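Workshop tips: planning money for a small packing arm

We are a small shoe repair and resale workshop, and last year we began to plan for a robot arm at the packing table. I write down what I learned, so you can make your own list before you call a seller.

Start with your most difficult item. For us it is a sneaker with laces. Soft knit changes its shape when it is held, and a loose lace goes where it wants. Ask each seller to try with your own goods, in your own box.
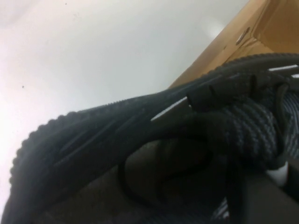 Black knit sneaker with speckled laces, next to the carton.

Divide the budget in 3 parts: the arm, the gripper, and all the rest. We forgot the rest at first. The table must be stiff, the cables need a cover, and spare finger pads are not always in the price. Our first offer from Vernirard had no spare pads and no training day. I put 2000 dollars aside for such things and I spent 602 of it before March.

Choose one carton size and stay with it. Measure the opening with the flaps up, and write this number in the order — the gripper must go in together with the shoe and come out alone. Decide also on which side the label will be, so that the arm does not rub on it.

Ask for a rental month before you buy. Kokari and Berhe both said yes to me, but only after I asked two times. Keep the rental papers, because a part of the money can come back if you buy later.
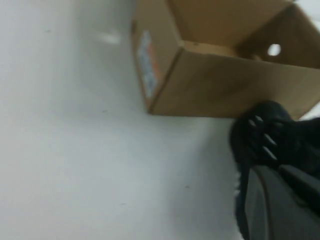

Napaporn Saithong wrote to me that her shop did the rental and then waited too long with the decision, so the discount was lost. She advises to put the last day of the offer in the calendar on the same day you sign.

I have added this to my list, under the line for insurance.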